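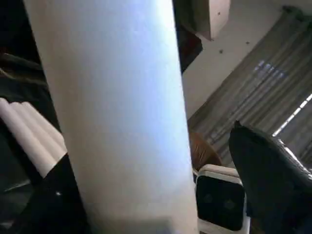

A thick white cylinder and a stack of thin white rolls beside it

Slide 1. Hi everybody, I'm Apolinar Carrillo, I look after the computers at Kistton, and I'm here to talk about backups. Wait for the latecomers by the door.

Slide 2. The Leltedcombe story. We had 2,810 files on one shared drive and one copy of it - on a second drive in the same machine! The power supply died in October and took both with it. I got 485 files back, mostly from people's email attachments (thank you, people who never clean out their inbox).

Slide 3. What I do now. Two copies, and one of them lives in another building. The nightly job is called Bravia, don't ask, I was tired when I named it. It keeps 7 days of changes, so if you save over your spreadsheet on Monday I can still find the old one on Thursday.

Slide 4. Test your restores. Ask for hands: who has pulled a file out of their backup this year? I pick one folder a month, put it on the spare laptop and open everything in it. Go slow here, people like to write this down.

Slide 5. Encrypt the copy that leaves the building, and keep the password somewhere other than the computer you're backing up. Mention the Becerra office and the sticky note if there's time.

Questions, then coffee.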